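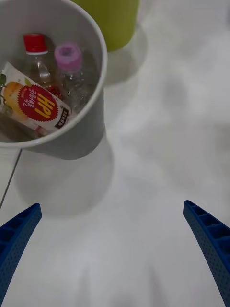 Bottles with red and pink caps, in the bin.

Stukemeo: second progress report to the Wunlow Fund
21st April

Where we are

Your grant pays for hand tracking in Stukemeo, our virtual workshop for people learning to repair bicycles. The proposal said hand tracking would be in testers' headsets by spring. It is, in the sense that testers can see their hands and the hands mostly go where they are told.

The November build supported pointing, grabbing and letting go. Letting go was the hard one. Testers would set down a wrench, walk to the next bench and find the wrench had come along. We rewrote the release logic twice. The current version watches how fast the fingers open and ignores how far, and complaints have dropped to a level we can read over one cup of coffee.

Testing

71 people have now tried the build, 23 of them in their own homes. The home group was worth the postage. Our test room has even light and plain walls, and real living rooms have lamps behind the sofa and a ceiling fan. The fan was read as a third hand in two homes. It was a fairly skilled hand and we were sorry to filter it out.

Sessions logged so far: 582. Bugs filed: 3,213, a figure that looks worse than it is. A large share are duplicates, and one tester files a new report each time the same bolt falls through the same floor. The bolt is fixed. The floor was never the problem, though we spent nine days on the floor.

Comfort

Motion sickness was the risk you asked us to watch. Walking with the thumbstick still bothers people who are new to headsets, so teleporting is now the default and smooth walking sits in the settings menu. We also dropped the elevator. It went up one level, to a room with nothing in it, and made four people lie down.

Seated mode works, with one gap: the top row of the tool wall is out of reach for anyone in a low chair. The wall will slide down on request in the next build. We should have caught this ourselves and did not, being a team that stands up to test things.

What slipped

Shared sessions, where a learner and an instructor stand at the same bench, are six weeks behind. We moved voice chat to Kolev after our first audio layer began delivering people's sentences in the wrong order. Kolev puts them in the right order, but hooking it up meant reworking how users join a room. Two people can share a bench today. A third can join and will appear inside the first.

The German text is also late. It is translated, and it does not fit on the buttons.

Money

Spending is within budget overall. Headsets cost less than planned and contract sound work cost more, and the two nearly cancel out. We would like to move what is left of the travel line into home testing – the form is attached, both pages of it this time.

Next period

Shared benches for up to four people, none of them overlapping.
Sliding tool wall and a larger text option.
Wheel truing lesson, already modeled but not yet playable.
Trial with the evening class at Primavgate, pending their Wi-Fi.

The next build goes out to home testers first. Your two loaner headsets will need the update before they will open it – leave them on the charger overnight with the Wi-Fi on.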